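Foire aux questions — location de matériel informatique

Stindirent loue des ordinateurs fixes, des portables et des écrans aux associations, aux écoles et aux petites entreprises. Les questions ci-dessous sont celles qui reviennent le plus souvent au guichet et par téléphone.

Dernière mise à jour : 31 mars 2020

Qui peut louer chez vous ?

Toute personne majeure, ainsi que toute structure disposant d'un numéro d'enregistrement. Les particuliers présentent une pièce d'identité et un justificatif de domicile. Pour une association, il faut aussi une copie des statuts et le nom de la personne habilitée à signer.

Quelle est la durée minimale ?

Sept jours pour les portables et les écrans. Pour les postes fixes, le contrat le plus court est d'un mois. Au-delà, la location se reconduit de mois en mois jusqu'à ce que vous nous demandiez d'y mettre fin, par écrit, deux semaines avant l'échéance.

Faut-il verser un dépôt de garantie ?

Oui. Son montant figure sur le devis. Il est prélevé à la remise du matériel et restitué dans les 10 jours ouvrés qui suivent le retour, après contrôle. Nous n'acceptons pas les chèques.

Quelle différence entre les formules Pelora et Tridel ?

Pelora comprend le matériel seul, avec son alimentation et ses câbles. Tridel ajoute l'installation sur place, le transfert de vos fichiers et l'échange en cas de panne. On peut passer de Pelora à Tridel en cours de contrat — l'inverse n'est possible qu'à la reconduction.

Livrez-vous ?

Oui, dans toute l'agglomération. Les livraisons et les reprises sont assurées par les transports Ciobanu, du matin jusqu'en milieu d'après-midi. Quelqu'un doit être présent pour signer le bon. Si vous habitez en étage sans ascenseur, signalez-le à la commande. Le retrait au dépôt est gratuit.

Que faire si l'ordinateur ne démarre plus ?

Vérifiez d'abord la prise, la multiprise et l'interrupteur situé à l'arrière de l'appareil. Si rien ne change, appelez le poste 3959 avec votre numéro de contrat. N'ouvrez pas le boîtier : le scellé rompu annule la prise en charge, même lorsque la panne n'a aucun rapport.

Puis-je ajouter de la mémoire ou un disque ?

Pas vous-même. Demandez-nous un devis. Les pièces ajoutées restent notre propriété et le loyer est ajusté au mois suivant. Les disques externes branchés en USB ne posent pas de problème.

Que deviennent mes données au retour ?

Les disques sont effacés avant toute remise en location. Pensez à faire vos copies et à vous déconnecter de vos comptes, messagerie comprise. Une fois le matériel rendu, nous ne pouvons plus récupérer un fichier oublié. Sur demande, nous délivrons une attestation d'effacement.

Le matériel est-il assuré contre le vol ?

Non, sauf option souscrite à la signature. Beaucoup de contrats d'habitation couvrent les biens loués, mais avec des plafonds très variables. Relisez le vôtre. En cas de vol, il nous faut le récépissé de la plainte sous deux jours.

Puis-je racheter mon ordinateur à la fin ?

Oui, pour les postes fixes loués depuis plus d'un an. Le prix dépend de l'âge et de l'état de la machine. La demande se fait auprès de Mircea Dobre, au service des contrats, avant la fin du dernier mois. En juillet, le service tourne en effectif réduit et les réponses prennent plus de temps.
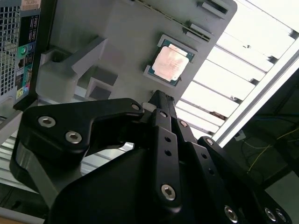 Les machines rachetées sont vendues sans système d'exploitation, avec une garantie de deux mois qui ne couvre ni les batteries ni les claviers. La facture est envoyée par courrier électronique et le dépôt de garantie peut être déduit du prix, à préciser dans la demande.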